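Why Does a Box of Chocolates Look So Full?

Open a tin of chocolates and it looks like there are plenty. Tip them out on a tray and, hmm. Were there always so few? Did somebody get here first?

Maybe. But before you blame your brother, let's take a hard look at the tin. Chocolate tins are good at looking generous, and people say a lot of things about them that don't hold up when you check. We are going to check.

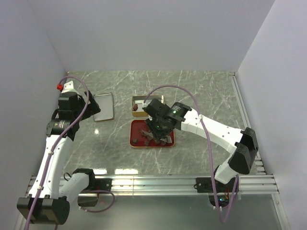
By the Busonlow Kids' Desk
Filed under: Kitchen Questions
Reading time: one hot chocolate

What is a tin made of?

You'd think this one was easy. It's a tin, so it's made of tin. Right?

Not very right. Most "tins" are steel, with a coat of tin so thin you could never peel it off. Steel is strong and cheap, but it rusts. Tin doesn't rust, so the thin coat keeps air and water away from the steel underneath. Even that isn't true of every tin, because some modern ones skip the tin coat and use something else.

Can you test it? Partly. Hold a fridge magnet against the side. If it sticks, there is probably steel in there. If it slides off, your tin may be aluminum, or it may be plastic with a shiny finish pretending to be metal. The magnet can't tell you if there is real tin on top. A magnet is only one clue, so don't let anyone tell you it proves the whole thing.

Is a gold tin gold?

No. If it were, the chocolates would be the cheap part.

The gold is color, usually paint or a tinted varnish put on the metal while it is still a flat sheet. Look inside a gold-colored tin and you will often find plain silver. Lots of makers decorate only the side you see in the store. The same goes for red lids, green lids and lids with snowmen.

One reader in Oventhorpe wrote to tell us that gold tins keep chocolates fresh longer than silver ones. We asked how they knew. They said it was on the internet. We have looked and looked, and we can't find one good reason why the color of the outside would matter to a chocolate on the inside. How well the lid fits matters a lot more.

Is a lid a tray?

It can be. Turn a tin lid over so the hollow side faces up and you have a shallow dish with a rim all the way around. The rim was made to grip the box, but it is also just the right height to stop a round chocolate from rolling onto the floor.

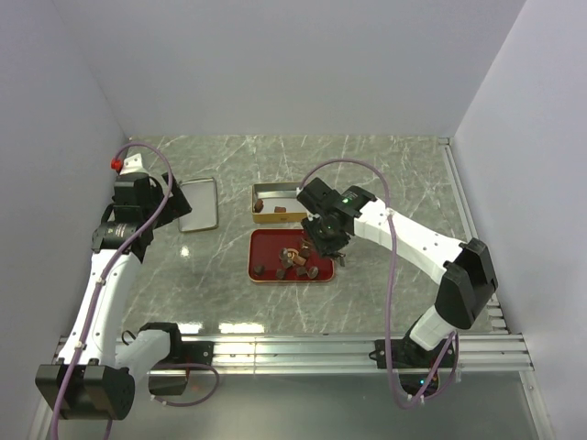
How many chocolates fit?

This is where it gets sneaky. A tin is a box, and chocolates are mostly not box-shaped. They are ovals, domes, lumps and squares with soft corners. Put round things in a square place and you get gaps. You are paying for the tin, the chocolates and a fair bit of air.

Some of the air is useful. Chocolates that are jammed together get scuffed and chipped. Some of it is there because a big box looks like a better present than a small one. How much is which kind? The people who make the box know, and they don't usually print it on the side.

What they do have to print is the weight. In most countries a package of food must tell you how much food is in it. That number is worth more than the size of the box, the ribbon, or the word "luxury." We compared two gift boxes for this page. The bigger one was a lot bigger. It held 4 grams more chocolate. Four grams is one small bite, and not a greedy one.

Try it yourself: the gap test

You need an empty tin with a lid, some dry rice, a cup, and chocolates. Ask a grown-up first, mostly about the chocolates.

1. Fill the empty tin with rice, level with the top. Pour the rice into the cup, scoop by scoop, and write down how many cups it took.

2. Empty the tin. Put your chocolates in, still in their wrappers so the rice doesn't stick.

3. Pour rice over them until it is level again. Give the tin a gentle shake, then top it up.

4. Take the chocolates out and measure that rice in cups too. That is your air. Rice has small gaps of its own, so your answer will be a little off. Scientists have the same trouble and they write it down.

When we did this with an old Prandov tin, it held 686 milliliters of rice when empty. We did it three times, because the first time one of us spilled and pretended not to.
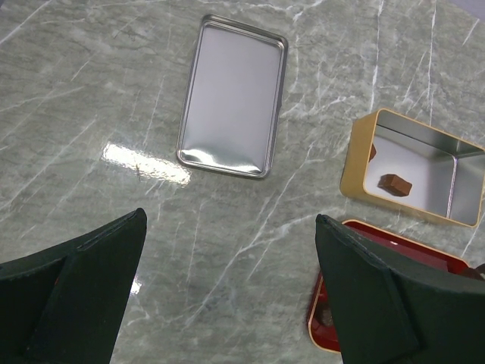

Does shiny metal make it look like more?

We think so, but this is a "we think," and you should treat it like one.

The inside of many tins is bare, shiny metal, and shiny metal works like a bad mirror. Look down into one and you will see pale shapes, bright streaks and wobbly reflections. Put a chocolate against the wall and there is its blurry twin, right beside it. Four chocolates can look like six if you don't look hard.

Did somebody plan it that way? We doubt it. Metal is shiny whether you want it to be or not. Still, you can test the idea. Put the same chocolates in a shiny tin and then in a dull cardboard box the same size. Ask people to take a quick peek and guess the number. Don't tell them what you are testing, or they'll try to be clever.

We asked 107 kids at the Bùi Street library to guess, and more of them guessed high with the tin. It wasn't a huge difference. We would like to see somebody else try it before we believe it all the way.

Is the dark one always the best one?

That is an opinion, and you can't test an opinion with rice.

What we can say is that looks won't tell you much about the middle. A dark brown oval could be hiding caramel, nut paste, or that orange cream people leave until January. The little map on the paper sheet might help, if the chocolates haven't slid around on the way home — and they usually have.
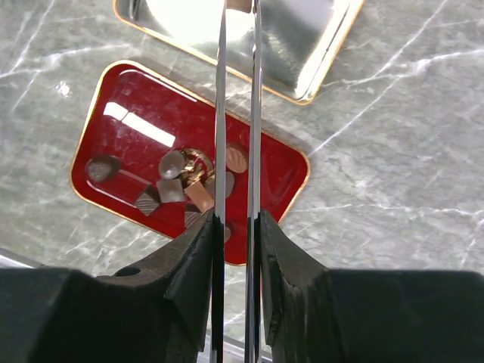 Ten chocolates on a red tray with a thin gold rim. Which would you pick, and how sure are you about the middle?

Words to know

Varnish: a clear or colored coat that dries hard.
Net weight: how much the food weighs without the package.
Alloy: a metal made by mixing a metal with something else. Steel is one.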